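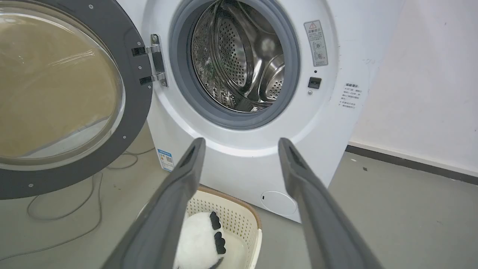 Notes from the Lemavell open day, 12/2/18. I went for the laundry station and skipped the keynote. Posting in order, mostly for the two people who asked me about soft goods.

The task: take a plush toy from a basket on the floor and put it in the drum of a front loader. Two arms, parallel jaw grippers, a camera at each wrist plus one on the head. Ordinary household washer, not modified according to the handout.

Control is by teleoperation for now. The operator moves a pair of leader arms and the follower arms copy them. Every run is recorded as training data. They said so up front, which I appreciated. I've been to demos where you had to ask three times.

The handout puts the laundry set at 252 recorded runs. The target is 500 before they train the next policy. They did not give a success rate for the current one and I did not get a straight answer on when they would.

Geometry is the hard part. The basket is low, the porthole is higher, and an open door takes up a lot of the space to the left of it. The left arm has to work around the door or stay out of the way.
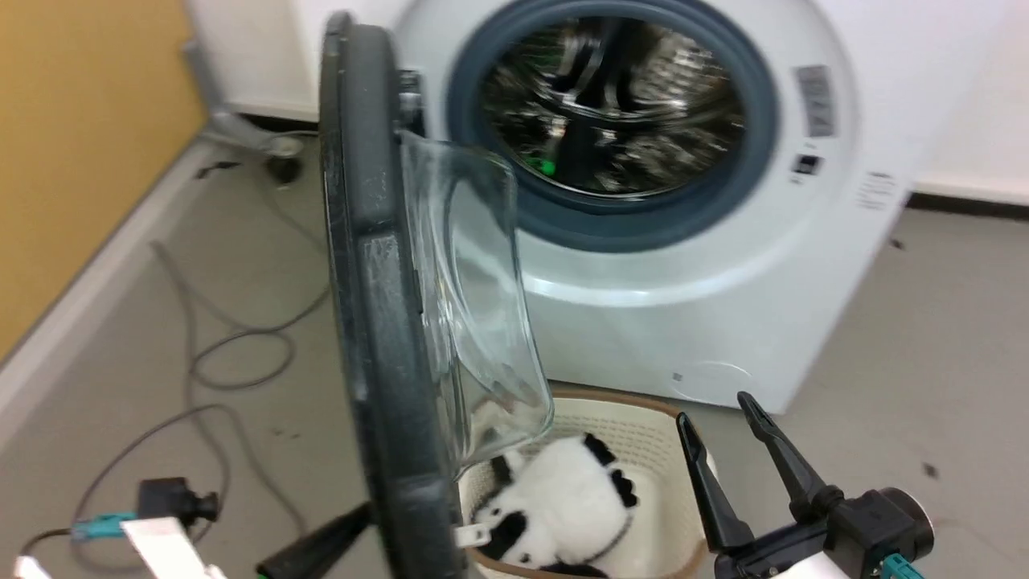
The software layer is called Stonura. It handles time sync between the cameras and the joint readings, and it flags any run where a stream drops out. Flagged runs are kept but left out of training. Sensible.

Control loop is 100 Hz per the slide. Cameras are slower, and they match each image to the nearest joint sample. I asked about interpolation. They tried it in July and took it out again.

On grasping: a plush toy is forgiving. It squashes, so the jaws can be off by a fair amount and still hold. A wet towel would be a different story. They have a towel task planned and no data for it yet.

No force sensing at the fingertips. Grip is estimated from motor current. Fine for fur and stuffing, and I would want something better before letting it near a button-down shirt.

Glass doors are bad for depth sensing. You get reflections off the bowl and the room showing through it in the same patch of image. They use plain color images only, so at least there is no bad depth map to clean up. The drum has a similar problem with highlights off the steel.

Closing the door is logged as a separate task, with its own start pose. I think splitting it is right. Chaining the two is on the roadmap with no date attached.

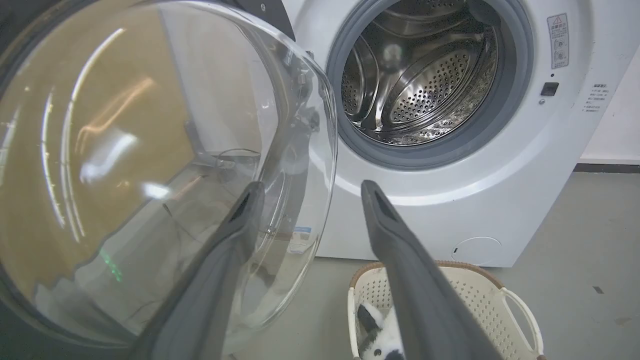

Ando replied that the door should go first, before any more pick-and-place, on the grounds that a hinge is the same every time and a toy never is. Fair point. My guess is they started with the toy for the same reason, to get variety into the data early.

Issahaku asked about resets. A person does them by hand: toy back in the basket, basket moved a little, arms to the start pose. The reset takes about 3 minutes, longer than I expected, and most of that is filling in the run log.

Slides are supposed to go out to everyone who signed in. I'll add the link to this thread when I have it.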